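From: Facilities and Shared Spaces Office, Grarnard Library Consortium
To: branch-operations list
Date: 16 December 2024
Subject: Re: Study tables and the revised room booking rules

Colleagues,

Thank you to the branches that replied to the draft rules. The message from the Sayegh branch raised most of the points we had heard elsewhere, so it is quoted below and answered in order.

> We support a single booking system for all branches. Our concern is
> with the limit of two hours. The adult literacy groups at Sayegh meet
> for three hours on weekday evenings and have done so for years. If
> they must book twice, a second party may take the later slot.
>
> We would also like to know whether the new tables will have the same
> light finish at every branch, and whether food is to be allowed in
> the group rooms. The draft says one thing in section 3 and another
> in the appendix.
>
> Lastly, may branches keep a paper sheet at the desk for patrons who
> do not use the online form?

On the length of bookings, the two-hour limit will stand for individual patrons. Registered groups may book up to three hours in one request, provided that the branch has approved the group in advance. Groups that already meet on a regular basis do not need to apply again. Branches should send us a list of these groups before the system opens in March.

The limit was set after a review of bookings at the Wellonura and Treltach branches. Of 93 requests in the period reviewed, 18 were for longer than two hours, and nearly all of those came from standing groups. We are satisfied that the exception will cover them.

On the tables, the pale wood-grain finish will be used in group rooms at all branches. Delivery of the first 24 is expected before the rules take effect. Existing tables in the main reading rooms will stay in service.
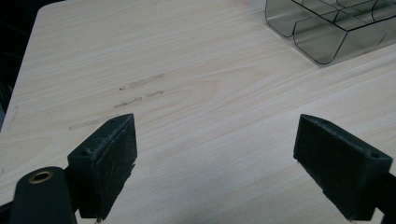
Tabletop finish, pale wood grain.

Please do not order matching chairs locally. A separate notice will be sent once the chair contract is settled – this may not be until late spring.

On food, the appendix is correct and section 3 was left over from an earlier version. Covered drinks are allowed in group rooms. Meals are not, except at events booked through the branch office. Patrons are expected to leave the table clear for the next booking, and staff may add a short cleaning gap between bookings where they think it wise. Dry crumbs and grit should be brushed up before the surface is wiped. 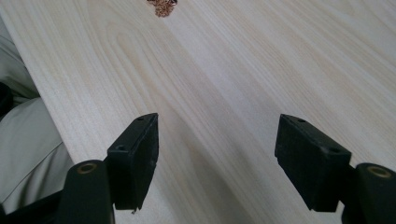 Tabletop with a small heap of brown granular material.

On paper sheets, branches may keep one at the desk. Staff must enter each request into the online system on the same day, and the online record will be treated as the correct one if the two differ. Sheets should be kept for 12 weeks and then shredded, as they carry patron names and telephone numbers.

The Treltach branch asked separately about late arrivals. A room may be released if the party has not arrived within a quarter of an hour and has not called the desk. This wording will be added to section 5.

A corrected draft will be posted to the list archive this week. Comments on sections 3 and 5 only are invited. Please reply to the list so that other branches may see them.

Facilities and Shared Spaces Office
Grarnard Library Consortium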